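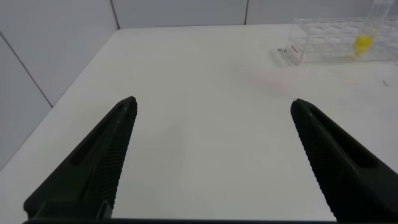

White table and rack, February, before the second wipe.

Up at 6:40. Cold in the back room, radiator on the first setting, left it there. Coffee, then the table.

The top is cleaner than it was but it isn't finished. One faint mark remains in front of the rack, a little to the left of it, pinkish beige. Depending on where I stand it could be a stain or a reflection from something on the wall side. Moved my head from left to right twice and could not decide. Two bits of debris as well, a dark speck by the front left corner of the rack and a thin dark mark farther over on the right. The speck I can pick off with a fingernail. The thin one I'll try with tape first.

Used the Stesix on a cotton cloth, one pass in the long direction, one across, then plain water. The label says to wait ten minutes between passes. I waited four the first time and got streaks, so I did it over and waited the full ten. No change in the sheen that I can detect under the ceiling light. Under the desk lamp held low there are fine scratches near the front edge, all parallel, probably from dragging the old scale. I considered the 400 grit pad and put it back in the drawer. It would take the shine off and I would be left with a dull patch to look at for years.

Measured again. The top is 1042 mm along the front edge. The Russo sheet that came with it says 1000, and I planned the shelf brackets from the sheet, which explains the trouble in January. Corrected the drawing and put a line through the old number. The left bracket can stay. The right one has to move 42 mm, and that puts it over the cable channel, so I need either a shorter screw or a different bracket. Dindau had the short ones in a bin by the register last time. Will go Friday week if the car is back, otherwise walk.

The rack is 308 mm across at the feet. It stays at the back for now. I had it at the front for most of last year and kept reaching around it to write. At the back it is a longer reach but I get the whole front of the table for paper. Checked it for rocking by pressing each corner in turn. One foot lifts slightly. Turned the rack a little and the lift went to a different foot, so the table is at least partly to blame. Put the level on it: bubble off by half a division toward the wall. Folded card under the rear table leg, one layer, then two. Two is too much. One layer plus a strip of masking tape brings it inside the lines.

Abelardo Gaete called at 11:15 about the books he left here when he moved to Lerkau. Two boxes, both in the hall. He wants the atlas first and the rest whenever. He asked what I was doing and I said leveling a table, and he gave me the name of an adjustable foot with an M8 thread. Wrote it on the back of the Russo sheet. His view is that card compresses within a month. Mine is that it takes longer, but I have no record from the last time, so I am writing this one down: card and tape under the rear leg, bubble centered at noon.

Lunch, soup from the freezer and the end of the rye.

Afternoon: went through the drawer under the window. Threw out three dried pens and a tube of glue that had set in the nozzle. Kept the hex keys though I have duplicates of the small sizes - they go missing in pairs. Relabeled the fuse tin. Found the receipt for the lamp, warranty expired in the fall.

Light in the room is even enough now without the lamp until four. The far corners of the table still go gray but I don't work there. If I paint, it will be the wall behind first, same white, two coats, and the table has to come out by 600 mm or so for the roller. Not this month.

To do: tape on the thin mark. Short screws. Look at the pinkish spot in the morning with the blind down, and if it is still there, a second pass with the Stesix on that area only. Atlas to the post office, wrapped in the brown paper from the hall closet.

Bed at 10:30. Radiator off.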